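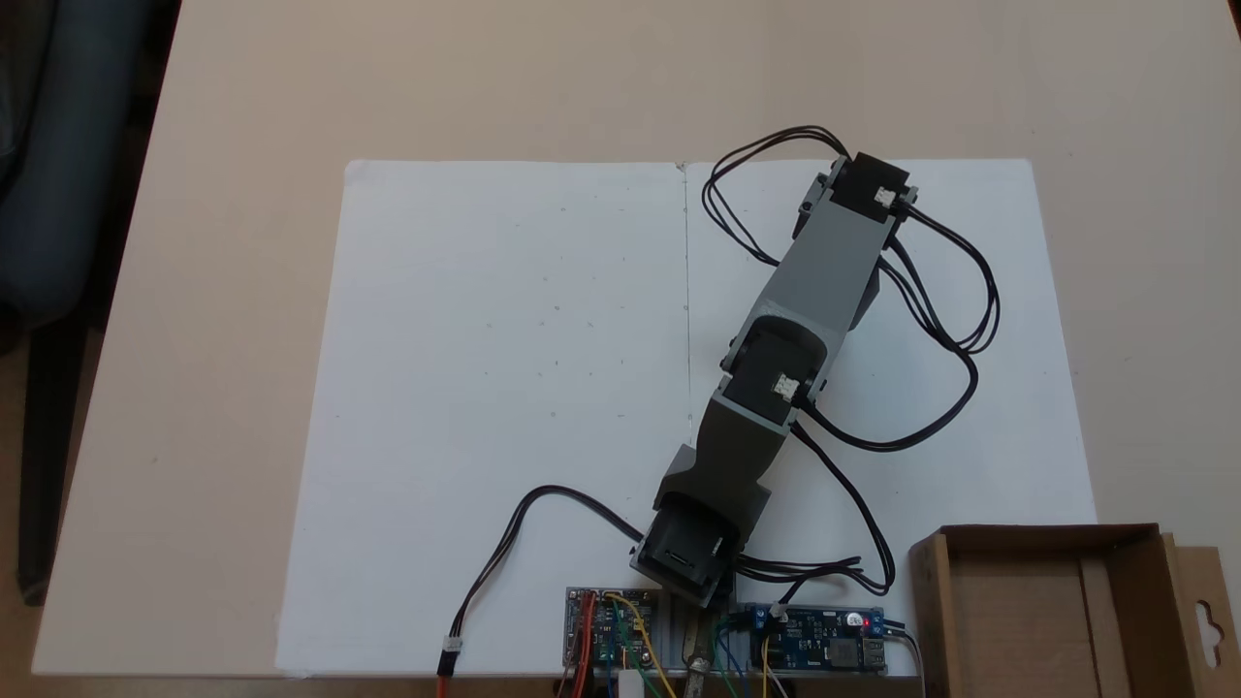

Oltex sells the Sisero as a bench arm for people who already own a printer. The $295 kit covers the servos, the control board and a separate power regulator; the links you print yourself. Ours took roughly 5 hours each at the default settings.

Assembly is straightforward apart from the elbow, where the horn screws are hard to reach once the upper link is on. Cledwyn Foulkes, who tested the kit for us, fitted them first and ignored the manual's order.

Cable length is generous - too generous at the end servo, and no clips are supplied. The gripper is sold separately. Oltex expects to ship it in December.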